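Prarent (software)

Prarent is a software package for recording and replaying two-handed manipulation. It takes the movement of two hand-held grippers, each carrying a cube printed with square markers, and turns it into trajectories that a pair of robot arms can follow. It was written by Keegan Morin at Stultholm and is maintained there by a small group of developers. The first public version appeared in April.

Background

Prarent grew out of an older tool named Zesard, which could follow one gripper only. When a second gripper was added, the two paths were computed separately and often disagreed by several milliseconds, so that a cloth held at both ends seemed to stretch in the data. Morin rewrote the timing part first and kept the old file format, which is the reason that Zesard recordings can still be opened.

Pose estimation

The program looks for the marker cubes in the head camera view and calculates the position of each gripper from the corners of the squares. One clear face is enough for an estimate, but two faces give a more stable angle. When a cube is lost, the program continues from the last known speed for up to 12 frames and after that it marks the gap as invalid. A second view, from a camera on the gripper itself, is used to judge the state of the fingers and of the cloth between them.
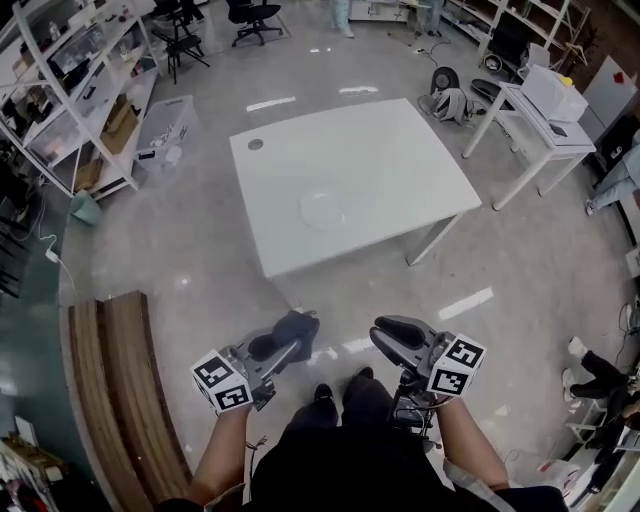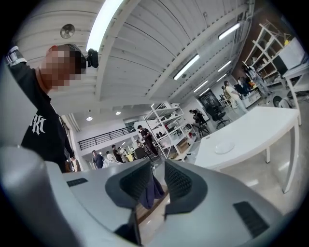
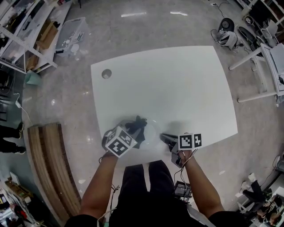

Grippers in use at a white table, in head views (first and third) and a gripper view (second).

Stultholm, 12th June

Segmentation and planning

After the poses are known, the recording is cut into segments such as approach, grasp, carry and release. The cutting follows the opening of the fingers and the distance between the two grippers. Soft objects are the difficult case: a cloth does not always make a clear change in the finger opening, and a wrong cut may join a grasp with the carry that comes after it. The operator can move a cut by hand in the timeline window.

The planner, called Sandhu, then checks every segment against the joint limits of the arms. It smooths the path over 20 samples and reports the places where the two arms would come too near to each other. It does not correct these places by itself. Users have asked for this several times, and it is listed as open work.

Limitations

Bright reflections can hide the corners of a marker, and the estimate becomes worse when the gripper is turned so that only a narrow part of the cube is seen. The lens correction must be repeated if a camera is changed. Processing a long recording takes around 37 minutes on an ordinary office computer.

See also

Hand-eye calibration
Fiducial marker
Learning from demonstration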